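Tijolo à vista, sim, mas com juízo

Confesso que sou da turma do tijolo. Quando me mudei para Bilau, a primeira coisa que fiz foi raspar o reboco da sala para ver o que havia por baixo, e em julho já tinha gasto 400 euros em lixa, verniz e paciência dos vizinhos. Valeu cada cêntimo!

O que me faz confusão é esta mania de agora de pôr tijolo em tudo. Entro no café Gullent e é tijolo, vou ao dentista e é tijolo (no dentista, por amor de Deus). Uma parede dá carácter à casa. Quatro já me parecem uma adega, e quando chega ao teto eu começo a procurar a saída.
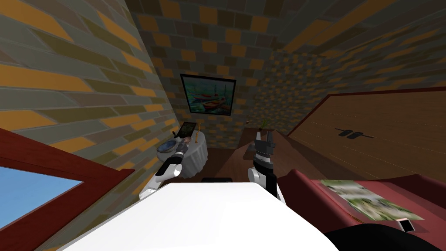
Tijolo nas paredes e no teto, em laranja, cinzento e verde-azeitona.

E depois há a luz, que o tijolo escuro engole toda. A minha sala tem 24 metros quadrados e mesmo assim tive de comprar mais dois candeeiros. Quem tem um quarto pequenino devia pensar duas vezes, ou então pintar o resto de branco e deixar os quadros respirar.

Já sei que me vão escrever a dizer que sou antiquada. Escrevam à vontade, que eu continuo a gostar de uma boa parede lisa ao lado da minha de tijolo.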